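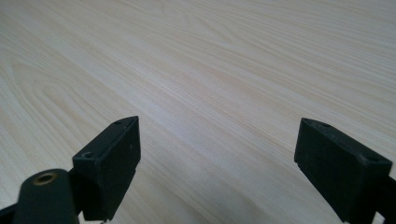
Grullo: a hand-held gripper and the recordings made with it

Grullo is a two-finger gripper you carry about by hand, with a camera on it, so that you can show a robot arm how to do a job without owning the arm yet. I built the first one on my kitchen table and the second in the shared workshop at Plasterard, where Cecilia Kyei talked me out of at least two terrible hinge designs. I'm so pleased with how it handles now that I wanted the files and the recordings in one place for anyone else who fancies a go.

What's in the folder

parts/ has the printable parts: fingers, housings, left and right mounting arms, handle.
clips/ has 96 recordings, one folder each, with video and a text file of finger openings.
tools/ has the scripts for trimming clips and checking that the timings line up.
notes/ is my build diary, typos and all.

Printing and putting together

Print the fingers in black if you can. A pale set I tried in October kept confusing the finger tracking against light wood, and the black ones stand out beautifully. The fingers are wedge-shaped and taper to a point, so lay them on their flat inner face and you won't need supports.

Threaded brass inserts go in with a soldering iron. Go slowly and stop when the insert is flush with the plastic. Each finger is held by its own screw, so swapping a worn one takes a minute or two (my favourite thing about the whole design!).

Before you record

Open the fingers all the way and hold them above a bare table for 4 seconds. The script takes that as the fully open position. Then close them until they touch, and open them again. If you skip this the opening values will drift and check_clips.py will grumble at you.

About the clips

Pantelis Drakos and I recorded all of them on tabletops: picking up cups, moving pegs, folding cloths, putting lids on jars. The full set takes up almost 500 GB, so fetch the small sample first. Failed tries are kept and marked "missed" in the text file, and I'd love people to use them.

Known problems

Shiny tables upset the tracking, matt ones are fine.
Left and right mounting arms look alike on the print bed. Mark them.
The lid clips have no sound.

Thanks

Vaughn Abernathy wrote the trimming script and Vlasta Dvořáček redrew the handle for smaller hands, which made it nicer for everybody. If you build one, send me a photo and tell me what you changed.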